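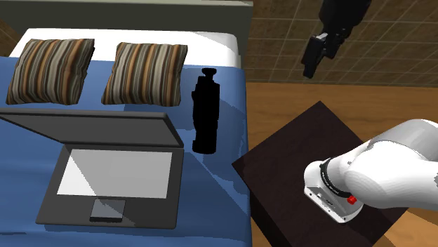

Striped pillows on the blue blanket

Sollholm Guest Rooms > Staying With Us > Your Questions

Print this page | E-mail this page

I get the same handful of e-mails every week, so I've finally sat down and written the answers out properly (well, mostly properly, I kept getting up to check the bread). If yours isn't covered, write to me and I'll add it.

What time can I check in?

Any time from mid-afternoon. If your ferry gets in early you're more than welcome to leave your bags in the front hall and go for a wander. The bakery on Dalgleish Street does a very good sausage roll, and they don't mind muddy boots!

How many rooms do you have?

Four. Havel is the big one at the back, Rimness is the small one with the view, and the two upstairs share a bathroom and never got names. I keep meaning to fix that. Suggestions gratefully received, although my brother's have all been vetoed.

Can I choose my pillows?

Yes, and please do! I've become a bit obsessive about this. There are soft ones, firm ones and a couple of flat ones for people who sleep on their stomachs. Tell me when you book and they'll be on the bed when you arrive. No feathers anywhere in the house, as I sneeze.

Is the wifi any good?

It's fine for e-mail and for watching a show in the evening. Video calls are okay downstairs and patchy in Rimness, where the walls are very thick. If you've got a big meeting, ask me for the dining room and I'll shut the door and keep the kettle quiet.

Do you take dogs?

One well-behaved dog per room, and only downstairs. I charge $12 a night, which goes on the extra laundry. Bring their own bed if they're used to one. Please don't leave them alone in the room while you're out at dinner, they get upset and then so do I.

What's breakfast like?

Porridge, toast, eggs, fruit, and on a good morning cinnamon buns. Maksym Didenko drops our eggs off from up the hill, and they're the colour of marmalade. I can do gluten-free and vegan without any fuss, but I need to know the night before so I can get to the shop.

How far is the beach?

It's 700 metres by the path behind the church, or a bit longer by the road if you've got a stroller. There are 186 steps on the cliff route. I know because Kyrylo Derkach, who looks after our garden, painted the number on the bottom one. Going down is lovely. Coming back up with a cooler is another matter.

Is there parking?

There's a gravel lot beside the house with room for everyone, and you can leave your car there on your last day if you want one more swim. The lane is tight for trailers, so give me a call first and I'll talk you through the turn.

Are you open all year?

We open in May and close once the storms start rolling in. I used to try for winter guests, but the heating in this old place is not my favourite subject. We've been doing this since 2000 and I still need those months to paint things.

What if I have to cancel?

Let me know a week ahead and I'll give you the whole deposit back. Any later and I'll move it to another stay instead. Family emergencies are different, just phone me.

Last updated October 11, 2022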